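Equipment planning meeting - minutes
4 Oct 2022, small meeting room, Tierney building

Apologies: none received.

**1. Minutes of the last meeting**

Agreed, with one correction. The Mivano service visit was charged to the maintenance budget and should not have been shown under new equipment.

**2. Spares for the two-arm bench**

The stock list was taken as read. The Gradero quote for replacement gripper fingers is £93 a pair, with delivery in eight weeks. Moline can supply sooner but at £519 for a full set with mounting plates, and will not split the set. It was felt that plates seldom need replacing and that fingers are what the bench gets through.

Agreed to order two pairs from Gradero now and look at the Moline set again in February.

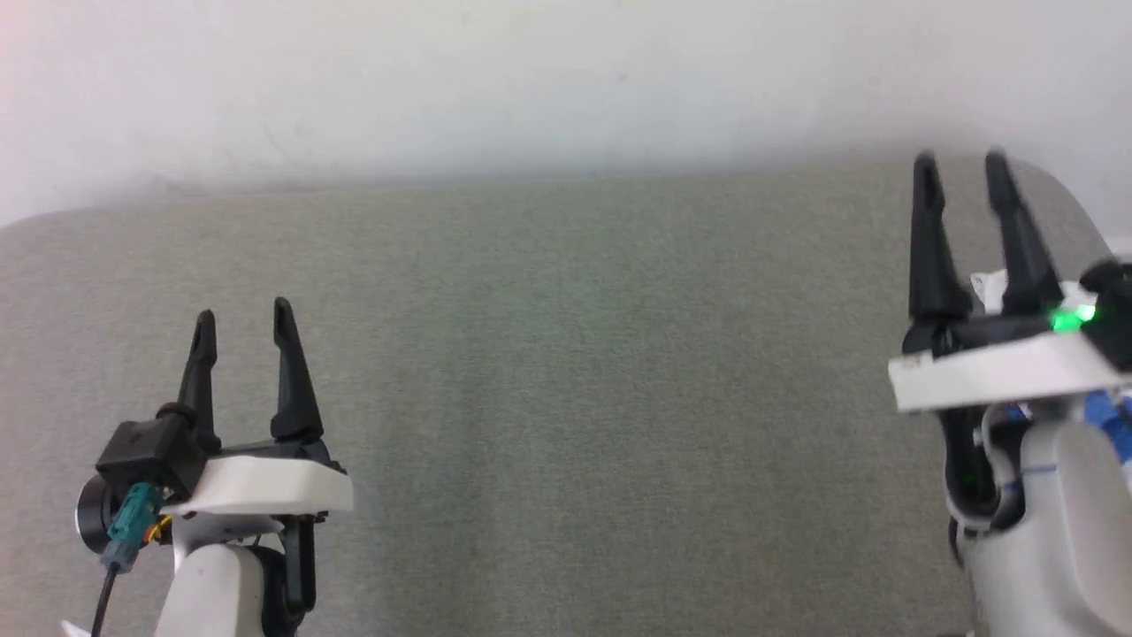 *Item 2: left and right grippers over the grey fabric work surface.*

There was some discussion of cables. The present runs were put in before the wrist housings were changed, and the meeting wanted a price for proper clips and sleeving before any more money goes on the arms themselves. Small parts of this kind can come out of consumables.

**3. Work surface**

A second length of grey fabric was asked for, so that one can be cleaned while the other is in use. Approved. To be bought locally if the same weave can be found - otherwise from the original supplier.

**4. Budget to year end**

£800 remains in the equipment line before the orders above. The meeting did not want to commit the balance until the cable prices are in. A request for a third arm was put back to next year's bid, as there is no bench space for it at present and the floor plan for the Tierney building has not been settled.

**5. Actions**

- Place the Gradero order and confirm the delivery date in writing.
- Get prices for cable clips and sleeving.
- Ask Moline whether their quote will still hold in February.
- Buy the fabric.

**6. Any other business**

The key to the spares cupboard is to go back on its hook after use. Next meeting to be arranged by email.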